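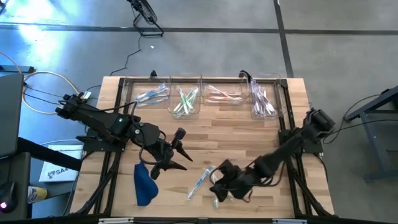

One of the readers at Brekke told us after the early service that she had stopped being afraid of the prophets with the long names, and that she now practices Habakkuk out loud while she does the ironing. We have repeated that remark to anyone who will listen, and it seemed right to pass it on to you first, as your grant paid for the workshop where she started.

So, warm greetings from all of us at the Ororwood parishes, and thank you again for your patience while we got this second report together. We meant to send it before Lent and then Lent came, as it does.

Progress report to the Wikulis Fund
Lay Readers and Scripture Sharing Project, second period

Where we are

When we wrote last time we had just begun training new readers for the Sunday lectionary, and we were a little nervous about whether people would come forward. They did come! We now have 22 trained readers across the 2 parishes, Ororwood and Brekke, and most of them are reading once a month. A few would like to read more often than that, and a few would be happy with Easter and Christmas only, and we have tried to make a schedule that is kind to both sorts. It is posted in the back of each church and goes out in the bulletin too.

The training itself has settled into a shape we like. We meet on a Saturday morning, begin with the psalm for the next day, and then take the readings slowly, one at a time. Each person reads a passage from the ambo while the rest sit far back in the pews and raise a hand if they lose a word. It is a humbling exercise, and the coffee afterward is very cheerful. We also spend time on what the passage is doing in the larger book, so that a reader who stands up with half a chapter of Romans has some idea of what Paul was arguing before the lectionary cut in.

The Scripture sharing groups

These have grown more than we planned for. We had hoped for two groups and we have four, one of which meets at half past six in the morning for people on their way to work. They use the Protley study booklets bought with your grant, and they go through the coming Sunday's Gospel with a time of silence, a second reading, and then open talk. We ordered 70 booklets in all. Most are in use, and the rest are on the shelf by the parish office for anyone who wants to join partway through the year.

One thing we have learned is that the groups need permission to be quiet. Our first leaders felt they had to fill every pause with a question from the booklet, and people went home tired. We have asked leaders to choose one question and let it be — the others will keep for another year in the cycle — and the evenings are better for it. The preachers have begun dropping in as well, mostly to listen, and more than one homily this fall borrowed a thought from the early morning group.

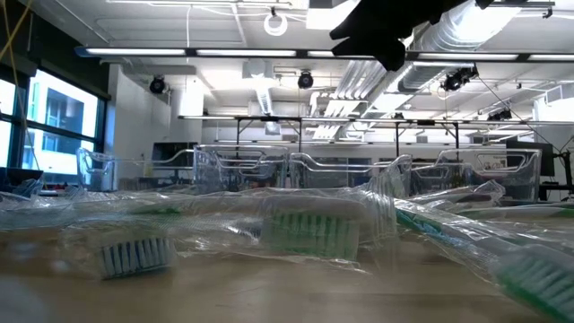
What has been harder

The evening of Scripture and song we had planned for November did not come off. Too many families had the flu, and the choir was down to its altos. We have kept the music and the order of readings, and we would like to try again after Easter, on a Sunday afternoon when the older parishioners are more willing to drive.

We have also been slower than promised with the large-print readings. The first copies had the line breaks in odd places, and a reader would take a breath in the middle of a name and lose the thread. We have gone back through them by hand, breaking the lines where the sense breaks, and this takes longer than anyone supposed. Advent and Christmas are done. Ordinary Time is a long green stretch of work still ahead of us.

Spending

The booklets and the new lectionary binders are paid for in full. The microphone repair at Brekke came in a little under the estimate, and with your agreement we would like to put the difference toward printing. We have 20 dollars left in the refreshment line, which will not survive another Saturday.

What comes next

In the coming period we hope to finish the large-print set, hold the postponed evening, and train readers for the Easter Vigil, where the readings are many and the candlelight is poor. We would also like to bring the two parishes' readers together for a day of prayer before Holy Week. Please consider this an invitation. There will be soup, and a seat near the front if you want one.

With gratitude and our prayers,
The Lay Readers Project, Ororwood and Brekke parishes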